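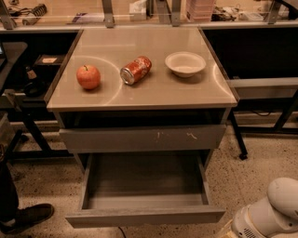 What is the delay between a spoken request and the first arm movement on the open day cell?

The delay is 1310 ms with the hall network connected and 682 ms on the local switch, measured from end of speech to first joint command.

Ticket: Delodance demo cell, arm pauses before starting task
Site: Kavholm, ground floor lab
Raised by: Stijn Claeys
Priority: High until the visit, normal afterwards
Status: Closed, one item carried over

Reported problem

During rehearsal for the December open day the arm stood still after each spoken request for long enough that the presenter repeated the request. The second request was queued and run after the first. On two rehearsals this meant the arm went back to the drawer cabinet for an object it had already handled.

The demonstration uses a cabinet with two drawers. An apple, a drinks can and a small bowl are set out on the top. A visitor names one object and asks for it to be put away in the bottom drawer. The presenter relays the request by headset.

Setup at time of report

Controller: Sarkton cell controller, software as delivered
Task layer: Delodance, branch "visit"
Network: hall wireless, shared with the reception desk
Speed limit: 20 per cent of rated joint speed
Bottom drawer: opened by the operator before each run

Log

09:10 Fault reproduced at the first attempt. Delay 1310 ms. Presenter's second request accepted and queued.

09:25 Checked controller load. Normal. No warnings in the Sarkton event list apart from the usual clock message at start-up.

09:40 Ran the same request as typed text from the operator desk. Arm started at once. Speech path suspected.

10:05 Found that audio was being sent to the server upstairs and the text returned over the hall wireless. The "visit" branch was copied from the office settings and nobody had changed the address.

10:20 Moved the speech service to the machine under the operator desk and connected it to the local switch. Delay now 682 ms. Repeated with the reception laptops streaming video, same result.

10:45 Second request still accepted if spoken during the remaining delay. Added a lockout: the microphone channel is closed from end of speech until the arm reports task finished or task stopped. The stop word is handled on a separate channel and stays open. Tested stop word during approach, during grasp and over the drawer. Arm halted each time.

11:15 Stijn asked for a sign to the audience that the request has been heard. Added a short tone at end of speech. Volume set at the desk, not in software.

11:50 New fault, unrelated to the first. Can request refused with message "no grasp found". Can was lying on its side with the long axis pointing towards the arm. Turned the can across the cabinet and repeated, accepted. Turned it back, refused again.

12:30 Grasp list for the can contained upright entries and one lying entry only. Added lying entries at further angles. Refusals stopped for the angles tried.

13:40 Depth readings on the cabinet top showed holes where the ceiling lights reflect. One hole touched the outline of the bowl and moved the grasp point inwards. Switched off the light row directly above the cell. Holes smaller, bowl outline complete. A matt cover was proposed and turned down by Aerts, who supplied the cabinet and want the top shown as delivered.

14:30 Full set of 44 requests run with Stijn presenting. No repeated tasks, no queued requests. One apple request stopped by the operator when a colleague leaned over the cabinet. Counted as a correct stop.

15:10 Settings saved to the "visit" branch. Office branch left alone.

Instructions for presenters

Wait for the tone before speaking to the audience again.
If there is no tone, repeat the request once, then hand over to the operator.
Visitors stay on the window side of the floor tape. The operator may cross it only with the arm paused.
The bottom drawer must be fully open before a request is made. The task does not check for this.
Leave the light row above the cell off for the whole visit.

Carried over

Drawer state check before the task starts. Needs a change in Delodance and will not be attempted before the visit. Assigned to Stijn Claeys.

Closing note

Reporter confirmed the delay is acceptable with the tone in place. Ticket closed 15:35.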